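3.2 Materials and arrangement of the play sets

The play sets were assembled from ordinary retail stock and from items already held by the two sites, Stormont and Prulley. No attempt was made to match the pieces in scale. Earlier work on pretend cooking has tended to use a single boxed set, in which the food, the crockery and the appliances share one maker and one size, and it is hard to say from such studies whether children sort the pieces by what they stand for or by how they look. A mixed set avoids part of this difficulty. It also comes closer to what is found in most homes and nurseries, where sets lose pieces and are topped up from other boxes.

Each piece was entered in a register before use and given one of four codes: food, crockery, appliance, or other. The register held 225 pieces across both sites. Of these, 122 were coded as food. Pieces that two coders placed under different headings were discussed and, where no agreement was reached, moved to "other". Small metal vessels caused the most trouble. A piece of this sort may be taken for a cup or for a cooking pot, and the children used both words for the same object within a single session. Such pieces were coded as crockery throughout, and the child's own word was kept in a separate column.

Food pieces were further divided into whole forms and printed forms. A whole form has the outline of the food it represents and can be recognised by touch. A printed form is a block or tile on which a food or a similar design appears as a surface pattern, so that the piece must be seen from the right side to be named. The distinction was taken from the coding manual prepared for the Pretier pilot and was kept unchanged so that the two sets of results could be compared.

The pieces were laid out on a dark surface, against which pale crockery and brightly coloured food were easy to tell apart in the recordings. Appliances were placed towards the back and crockery in front of them. Food was either placed on the crockery or left beside it, according to the layout sheet for that session. Figure 4 gives part of one layout.
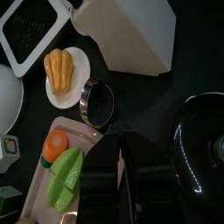
Figure 4. Part of a mixed layout, with a toy pepper on a round white plate and a small metal vessel to its right.

The layout in Figure 4 belongs to the group in which one whole form was placed on a plate at the outset. The pepper covers much of the plate, and this is typical of mixed sets, where the food is often large for the crockery. The effect on play was small but regular. Children who began with an oversized piece on the plate were more likely to lift it off before adding anything else, and less likely to carry plate and food together. Where the food left most of the plate free, a second piece was commonly added without the first being moved.

The white appliance with the dark window was treated as an oven by some children and as a microwave by others. As with the metal vessels, no correction was offered. Vondráček's procedure for naming tasks, which asks the adult to supply the usual word after the first error, was judged unsuitable here, as the aim was to record the use of the piece and the word was of second interest.

Sessions were ended by the child or by the adult after a fixed period. The adult then asked the child to put the pieces away in whatever manner the child preferred. Two trays and a lidded box were offered for this purpose. Tidying was scored separately from play. A piece was scored as grouped if it was put in the same container as at least two others with the same code, and as nested if it was put inside or on top of another piece. In all, 95 sessions gave a complete tidying record. In 58 of these the crockery was nested before any food was put away, a pattern seen at both sites.

Printed forms were grouped less consistently than whole forms. They were often stacked by shape with other blocks, whatever was printed on them, and in several sessions were put in the container holding pieces coded as "other". Whole forms were seldom treated in this way. The difference remained when pieces that had not been touched during play were left out of the count.

All pieces were washed and dried between sessions and checked against the register. Missing or damaged pieces were replaced from spare stock with the same code. Where no close match could be found, the layout sheet was amended and the change noted. The register was last revised in September, before the second round of sessions at Prulley.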